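Pindora hand controllers, used four months

I bought the pair for showing our two-arm robot small household jobs by remote control, mostly opening and closing a laptop. The grip is light and the delay is small – I stopped noticing it in February. After 466 recorded tries my wrists were still fine. The colour of the buttons is too dark for evening work.

Laptop, lid down and lid up:

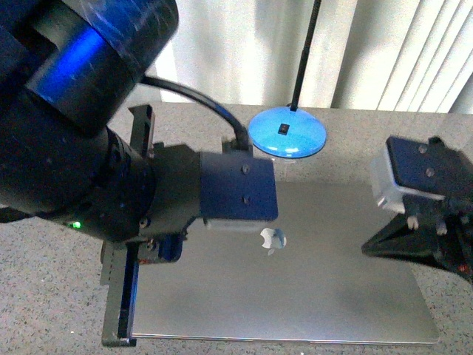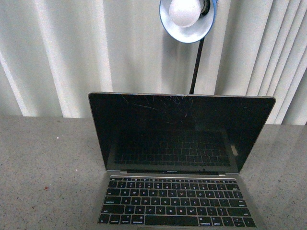 The trigger is my main complaint. It has almost no travel, so a soft pinch is hard to teach. For 810 dollars I expected better.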